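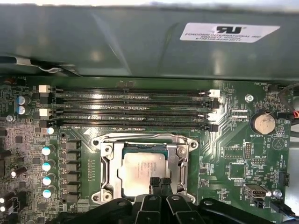 Wrist view, finger pads over the lower part of the heat spreader. Load plate open.

Teaching CPU removal by hand-guiding vs. remote: where do your demos go wrong?

Posted 24th April by offset_tool

We are teaching an arm to strip desktop boards for the Gasumdale teardown line. Memory and add-in cards went well. The processor is the step that eats the time. The task as defined: case open, cooler already gone, load plate up, grip the processor by two opposite sides of the metal lid, lift straight up, place in tray.

I recorded 30 demos by remote control (leader arm on the bench, wrist view on a monitor) and 16 by grabbing the arm and moving it through the task. Trained on each set alone, then on both. The remote set gives a policy that gets over the socket every time and then hovers. The hand-guided set closes with more confidence but comes in off center, toward the lever side. Mixed is worse than either.

Before I record more I would like to hear how other people split these. Parallel gripper, ridged pads, no force sensor at the wrist, only motor current.

---

kelvin_probe wrote:

The hover is in your demos. Go back and measure how long the operator sits still above the socket before closing. With a remote setup everybody stops there, looks at the monitor, nudges, looks again. The policy sees many steps where the right action is no action, and it learns that very well.

Trim the idle steps. I drop anything where the commanded joint change stays under a threshold for more than 6 steps in a row, and keep the first and last of the run.

---

offset_tool wrote:

Checked. The median pause over the socket is longer than the whole approach. I will trim and retrain.

One concern is that some of the pause is real. The operator is waiting for the arm to settle. If I cut it, the policy closes while the fingers are still swinging.

---

kelvin_probe wrote:

Then leave the settling time and cut the rest. You can see the settling in the joint velocity. It is short compared to a human thinking.

---

mossy_flange wrote:

I disagree with trimming as the first move. The operator pauses because they can't judge depth from one wrist view. If you remove the pause you still have the same bad depth estimate, now with no sign of it in the data. Add a side view, re-record, and the pause goes away without editing anything.

Also, look at what your wrist view has in it. A silver lid inside a silver socket frame with a silver lever, with a gray metal panel across the top. The contrast you need is between the lid and the frame, and that is the weakest edge available. The best cue for the far side is the strip of green substrate along the top of the processor.

---

kelvin_probe wrote:

A side view inside a desktop case means a camera looking over the case wall. It will be blocked by the arm for half the approach. I have tried this on two cells and took it out of both.

---

mossy_flange wrote:

Mount it higher. Blocked for half the approach is fine if the last part is clear.

---

rackrat wrote:

Different question. Why is the processor being pulled with the board still in the case? At Nurkska we take the board out first and fixture it flat. The socket is then in the same place for every board of that model, and you can script most of the lift.

---

offset_tool wrote:

The line takes whatever arrives. There is no fixture for every board size, and pulling the board means ten or so screws plus the front panel wiring, which is its own learned task and not a good one yet. I want the processor out before anybody flexes the board.

Another view from the same setup, since the angle question will come up.
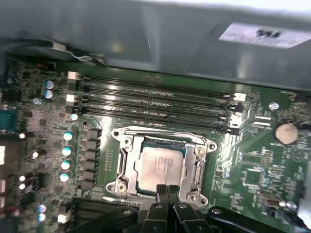

Pads side by side just below the processor, pointing at the bottom edge of the socket.

Compare it with the first one. The memory slots run down toward the right and the levers on both sides of the bracket are in view. My hand-guided demos have far more angle variation than the remote ones. I assumed that was good for coverage. Now I am less sure.

---

mossy_flange wrote:

That explains your lever-side offset, or some of it. When you hand-guide, you stand on one side and your wrist rolls the tool toward you. Every demo has the same bias. It is variation around the wrong mean. Stand on the other side for half of them.

---

torque_ripple wrote:

Adding to this. If you hand-guide by holding the arm near the wrist, check that your hand never shows up in the recorded view. I lost a full set in January to this. The policy learned to wait for a glove.

Two fixes that both work:

1. Hold farther back on the arm, at the forearm link.
2. Hand-guide once, save the joint path, step back, replay it, and record the cameras during the replay only.

The second costs twice the time and needs the processor seated again before the replay. It also gives you commanded positions, which raw hand-guiding doesn't. With the arm limp you only have measured positions, and the grip at closure looks different because nothing is being commanded into the part.

---

offset_tool wrote:

The commanded versus measured point may be the reason mixed training is worse. The remote set has the gripper command going past contact. The hand-guided set stops at contact. Same view, two different targets.

---

torque_ripple wrote:

Yes. Don't mix those without fixing it. In the hand-guided set, overwrite the gripper target with your closed value from the step where contact starts.

---

rackrat wrote:

I still think you are teaching the wrong thing. Fingers down between the lid and the socket frame is a tight fit, and if the socket is a land grid type, a small drop puts a corner into the contacts. A suction cup on the lid needs one position and no pinch. You could teach it in 10 demos.

---

kelvin_probe wrote:

Suction on a lid with old thermal paste on it is a seal problem. Edges are dirty too but friction forgives that. Agree on the drop risk if the boards are going to be resold.

---

rackrat wrote:

Wipe station before the lift. We have one.

---

offset_tool wrote:

Boards go to scrap, processors are kept, so a scratched socket is acceptable and a scratched processor underside isn't. A tool change is possible later. The same fingers also have to handle cables and coin cells, and I would like to know what they can do first.

---

gevus_user wrote:

We run the Gevus leader arm for similar work. Scaling helped more than anything discussed so far. Full scale for the approach, then a pedal drops it so that a large move at the leader is a small move at the tool. Operators stopped nudging. The pauses got shorter on their own.

The drawback is that a pedal press makes a visible change in speed. Resample by distance traveled if your policy cares about timing.

---

mossy_flange wrote:

Scaling is good. It does nothing for depth.

---

gevus_user wrote:

It does a little. With small steps the operator can touch down lightly on the socket frame and read the motor current. We teach that touch as part of the task: down until contact, up a little, close. The policy copies it and no longer needs to see depth well.

---

mossy_flange wrote:

Fair. With only motor current I would want to see how repeatable that touch is before training on it.

---

offset_tool wrote:

Plan for the next round:

- Trim idle steps in the remote set, keep settling.
- Patch gripper targets in the hand-guided set, then replay and re-record the ones with a hand in view.
- New remote demos with scaling and a deliberate touch on the socket frame.
- Half of any new hand-guided demos from the other side of the bench.

No side camera for now. The Saengthong mount I have doesn't clear the elbow.

---

mossy_flange wrote:

You will be back for the side camera. Please vary the case position between demos as well, including a few degrees of rotation, and log it.

---

torque_ripple wrote:

Record some recoveries too. Start with the fingers already low and off to one side, then correct. Start the recording after you have placed them there, or you will teach the mistake along with the fix.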